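The Long Middle of "Kelmendi"

Lech Makowska's third feature runs two hours and 11 minutes, and 80 of those minutes take place inside a customs warehouse. The warehouse belongs to a freight company called Kelmendi, which gives the film its title. Five people are held there overnight while a shipment is checked against its paperwork. That is the plot. The remaining time is divided between an opening on the road and a closing section at the port, and both are shot in a manner so different from the warehouse material that early viewers assumed a change of crew.

There was no change of crew. Oliwia Kaczorowski photographed all of it, and the shift in manner was set out in the shooting plan before any location had been found. The road section uses long lenses and available light. The warehouse uses a single 32mm lens throughout, with the camera never higher than the shoulder of a seated person. The port section returns to the long lenses but drops the cutting rate by half. Makowska has said in several interviews that he wanted the audience to feel the change of lens in the body before they noticed it with the eye. Whether they do will depend on the audience. The effect is measurable in any case: faces in the warehouse sit closer to the camera and the walls behind them fall farther back, so that a room of ordinary size begins to look like a hangar.

His first film, "Clondum," was a ghost story with no ghost in it, made in 19 days on borrowed equipment. It found a following through late-night screenings. The second, "Zancombe," had a larger budget, a known lead and a science fiction premise about a town where sound arrives a few seconds late. It was badly received. The premise was strong for half an hour and then had to be explained, and the explanation took up the rest of the running time. Makowska did not release anything for six years afterward.

"Kelmendi" can be read as a correction of that mistake. Information is withheld in a consistent order. The viewer learns what is on the manifest before learning who signed it, and who signed it before learning what the crates hold. The number 3929, stenciled on the lead crate, is read aloud four times by different characters, and each reading changes what it seems to refer to. It is a weight, then a date, then a debt. On the last occasion it is simply a number on a box, and the scene ends there.

Aniela Pawlak plays the inspector. Her part has the most dialogue and the least movement. She sits behind a folding table for nearly the whole of the warehouse section, and the blocking is arranged so that the other four have to cross the floor to reach her. The distance is always the same. Floor marks were laid down on the first day and left in place for the full shoot, and the sound department recorded each actor's walk separately so that the footsteps could be adjusted in the mix. By the final hour the footsteps are noticeably louder than the voices. This is done by small steps, a fraction of a decibel per scene, and it is one of the few places where the lesson of "Zancombe" was kept: a delay or a distortion works on an audience only while it goes unexplained.

Emiliano Benítez, as the driver, has the harder job. His character knows the contents of the shipment and the script does not allow him to show that he knows. Benítez handles this by doing very little with his face and a good deal with his pauses. On a second viewing the pauses line up with the questions he could have answered. On a first viewing they read as tiredness, and the performance may seem flat.
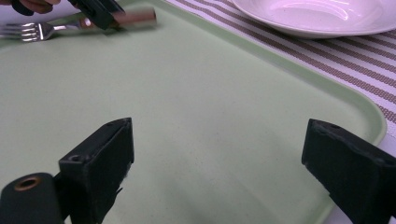 Bradley Hollis disagrees with most of this. The warehouse section, he argued after the festival screening, is a stage play with a lens chart attached, and the rigor of the camera plan hides how little happens between the third reading of the crate number and the fourth. He would cut 20 minutes and lose nothing. He also thinks the footsteps are a trick, and that a viewer who notices the trick is out of the film for good.

The point about length is fair. There is a slack passage shortly after the generator fails, when two of the detained passengers tell each other stories from their childhoods. The stories are well written, but they are delivered in matching close-ups and cut in strict alternation, a pattern the film has avoided up to then. It looks like coverage. Every other conversation in the warehouse is played in a wide or a two-shot with at most one cut, and the sudden return to standard grammar reads as a loss of nerve in the edit.

The point about the footsteps is harder to settle. Sound designs of this kind have a threshold, and the threshold differs with the room. In a large theater with the level set correctly, the rise is slow enough to pass. On a laptop with headphones it is obvious by the midpoint. The film's distributor, Flindel, plans to issue a separate home mix in March with the gain reduced in the final four reels. Makowska approved the change but asked that the theatrical mix be included on the disc as the default.

The port section lasts 17 minutes and contains 11 shots. After the warehouse, the long lenses flatten everything: cranes, water and stacked containers press up against one another with no visible space between them. The inspector is seen once, from a great distance, getting into a car. The driver waits in line to have his papers stamped. No one mentions the crate. A more cautious film would have opened it here, and there are at least two shots in which the lid is placed so that the viewer expects it to move.

Kaczorowski's work in these minutes is the best in the film. She exposes for the sky and lets the ground go almost black, then holds that exposure when the camera tilts down, so that the figures on the dock have to be found by their motion. The method was tried in the final scene of "Clondum," where the stock could not handle it and the picture broke up into grain. With a modern sensor the dark areas keep their detail, and the driver's face can be made out just before the line moves forward and he steps into the office.

"Kelmendi" opens in limited release on Tue 22 November. The print under review was the theatrical mix, shown without an intermission.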